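About Retness

Retness makes tabletops and work surfaces for offices, schools and small shops. The company was started by Ese Balogun in a rented unit on the Prindetstead road with one panel saw and one long bench. We now employ 14 people and supply flat surfaces only. Legs and frames come from outside suppliers and are bolted on at the customer's site.

What we make

Our standard range is called Rustari. It comes in 12 sizes, all with a pale wood-grain face and a low-sheen finish. The pale face accounts for most of our orders. Customers who want a darker top can choose from the Olatunji range, which uses the same cores and edge profiles but has a longer lead time.

Both ranges are sold by the piece. There is no minimum order, and orders over 100 pieces are scheduled separately.

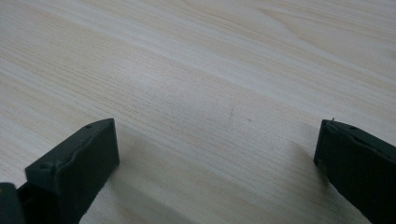
Sizes are given as finished sizes, after edging. If you are fitting a top between two walls, measure at the front, middle and back, and send us the smallest figure. We do not deduct a fitting gap unless the order form asks for one.

How we select and lay out

Grain is set out before cutting. On a single top the default is for the grain to run with the long side. For a pair or a row of tops we number the pieces so that the direction carries across the joints, and the numbers are marked on the underside.

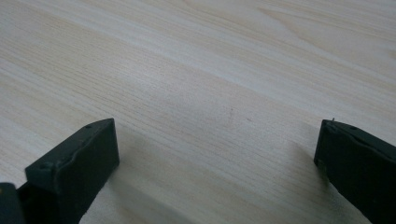
Grain matching is done by eye, under daylight lamps, before any piece goes to the saw. Straight grain is simple to match from one piece to the next. Curved figure takes longer. Where fine, close streaks open out into broader, gently curving bands, as they do toward one corner of this pale surface, a joint through the curve will show. We move the cut line where the size allows it, and ask the customer where it does not.

Inspection and care

Each top is checked twice, once flat under overhead light and once from a low angle with the light coming across it. The second check is for dents, ripples and uneven sheen. Small natural-looking marks in the grain are accepted — scratches are not.
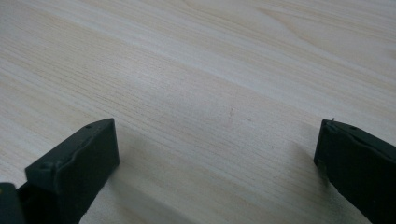 For daily cleaning, use a damp cloth and dry the surface afterward. Do not use scouring pads, wax or silicone polish. Felt pads under monitors and lamps are recommended.

Visits and samples

The sample room holds 200 offcuts, sorted by range and edge profile. It is open to trade and private customers in the afternoon by appointment, and closed for stocktaking in September. Samples can also be mailed on request. Please state the range and edge profile when you write.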